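Notebook, May 3, 2018: transfer rumor tracker

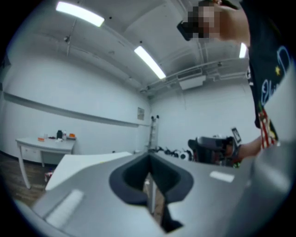
Bañuelos to Trustoso is heating up again, and the tracker caught it before I'd even had coffee! Four outlets are running it now, but Tuấn Tô went through them line by line and three are copying the same short item (same typo in the fee, so no doubt there). I've merged those into one source. Score drops from 7 to 2, and I like the 2 a lot more.

Thảo's idea of splitting "club has asked" from "player wants out" works great. We had been lumping them together since January, and half the old striker rumors look different now – so much calmer.

Still broken: loan deals with a buy option get logged twice, up to three times if the story gets edited. Rikix feed is fine, Comeck drops accents in names, so Bañuelos shows up as two players. Fix that first.

Thảo Võ has the goalkeeper list next. Ask her about release clauses.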